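Call for Participation: Student Volunteer Program Opens for the October Meeting

The Plonell Society for Interactive Graphics is now accepting applications to the Student Volunteer Program for its annual meeting, to be held in October at the Arnus Conference Center. Undergraduate and graduate students enrolled in any accredited institution may apply. A background in computer graphics is welcome but is not required, and applicants from design, animation, film, music, architecture and engineering programs have served in past years.

The Society will select 100 students for this year's program. Of these places, 32 are reserved for students who have not previously attended a meeting of the Society. Returning participants should note that earlier service does not guarantee selection and that a new application must be submitted each year.

Student volunteers assist with registration, session rooms, the exhibition floor, the Art Gallery and the evening screenings. Each volunteer works a set schedule of shifts during the meeting and receives full conference registration in return, including admission to the technical papers, courses, panels and the Electronic Theater. Shared accommodation is provided for volunteers who live outside the host city. Travel costs remain the responsibility of the participant, although a limited number of travel grants are available through the Amisis Fund. Students who wish to be considered for a grant should indicate this on the application form and attach a short statement of need. Grant decisions are made separately and have no bearing on selection for the program.

How to Apply

Applications are submitted through the member portal. Membership in the Society is not required at the time of application, but accepted students must hold a current student membership before registration badges can be issued. A complete application consists of the following:

The online form, including dates of availability
A résumé of no more than 2 pages
Proof of enrollment for the fall term
One letter of recommendation from a faculty member or employer
A personal statement

The personal statement should describe the applicant's interest in computer graphics or interactive techniques and what he or she hopes to gain from attending. Links to portfolios, demo reels or code repositories may be included. Materials in languages other than English must be accompanied by a translation.

The deadline for all materials, including the letter of recommendation, is 13th July. Recommenders upload their letters directly and will receive instructions by e-mail once the applicant has entered their contact information. Incomplete applications will not be forwarded to reviewers.

Last year the program received 830 applications. Each complete file is read by two reviewers, and a third is assigned where the scores differ widely. Applicants will be notified of the outcome by e-mail. Those placed on the waiting list may be offered a place at any time before the meeting opens and are asked to keep their contact details current. 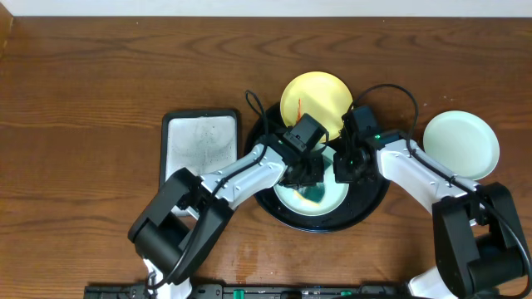

Two robot arms over a black dish and a white plate.

Team Leader Positions

Students who have completed at least one year in the program may also apply to serve as team leaders. Team leaders arrive before the meeting opens, attend a training day on site and supervise a group of volunteers throughout the week. Candidates should select the appropriate option on the application form and describe any relevant experience in a separate paragraph of the personal statement. Short interviews will be held by video call.

Mentoring Sessions

All accepted students may register for the mentoring sessions organized with Vũ Studio. Participants meet in small groups with professionals from research, production and software development, and may request a review of a portfolio or résumé. Registration for these sessions opens after acceptance notices have been sent.

Members of the Society who teach or supervise students are encouraged to share this announcement with their departments. Professionals interested in serving as reviewers or mentors should write to the program chair, Osvaldo Sampaio, through the contact page of the member portal, stating their area of expertise and the dates on which they will be present at the meeting.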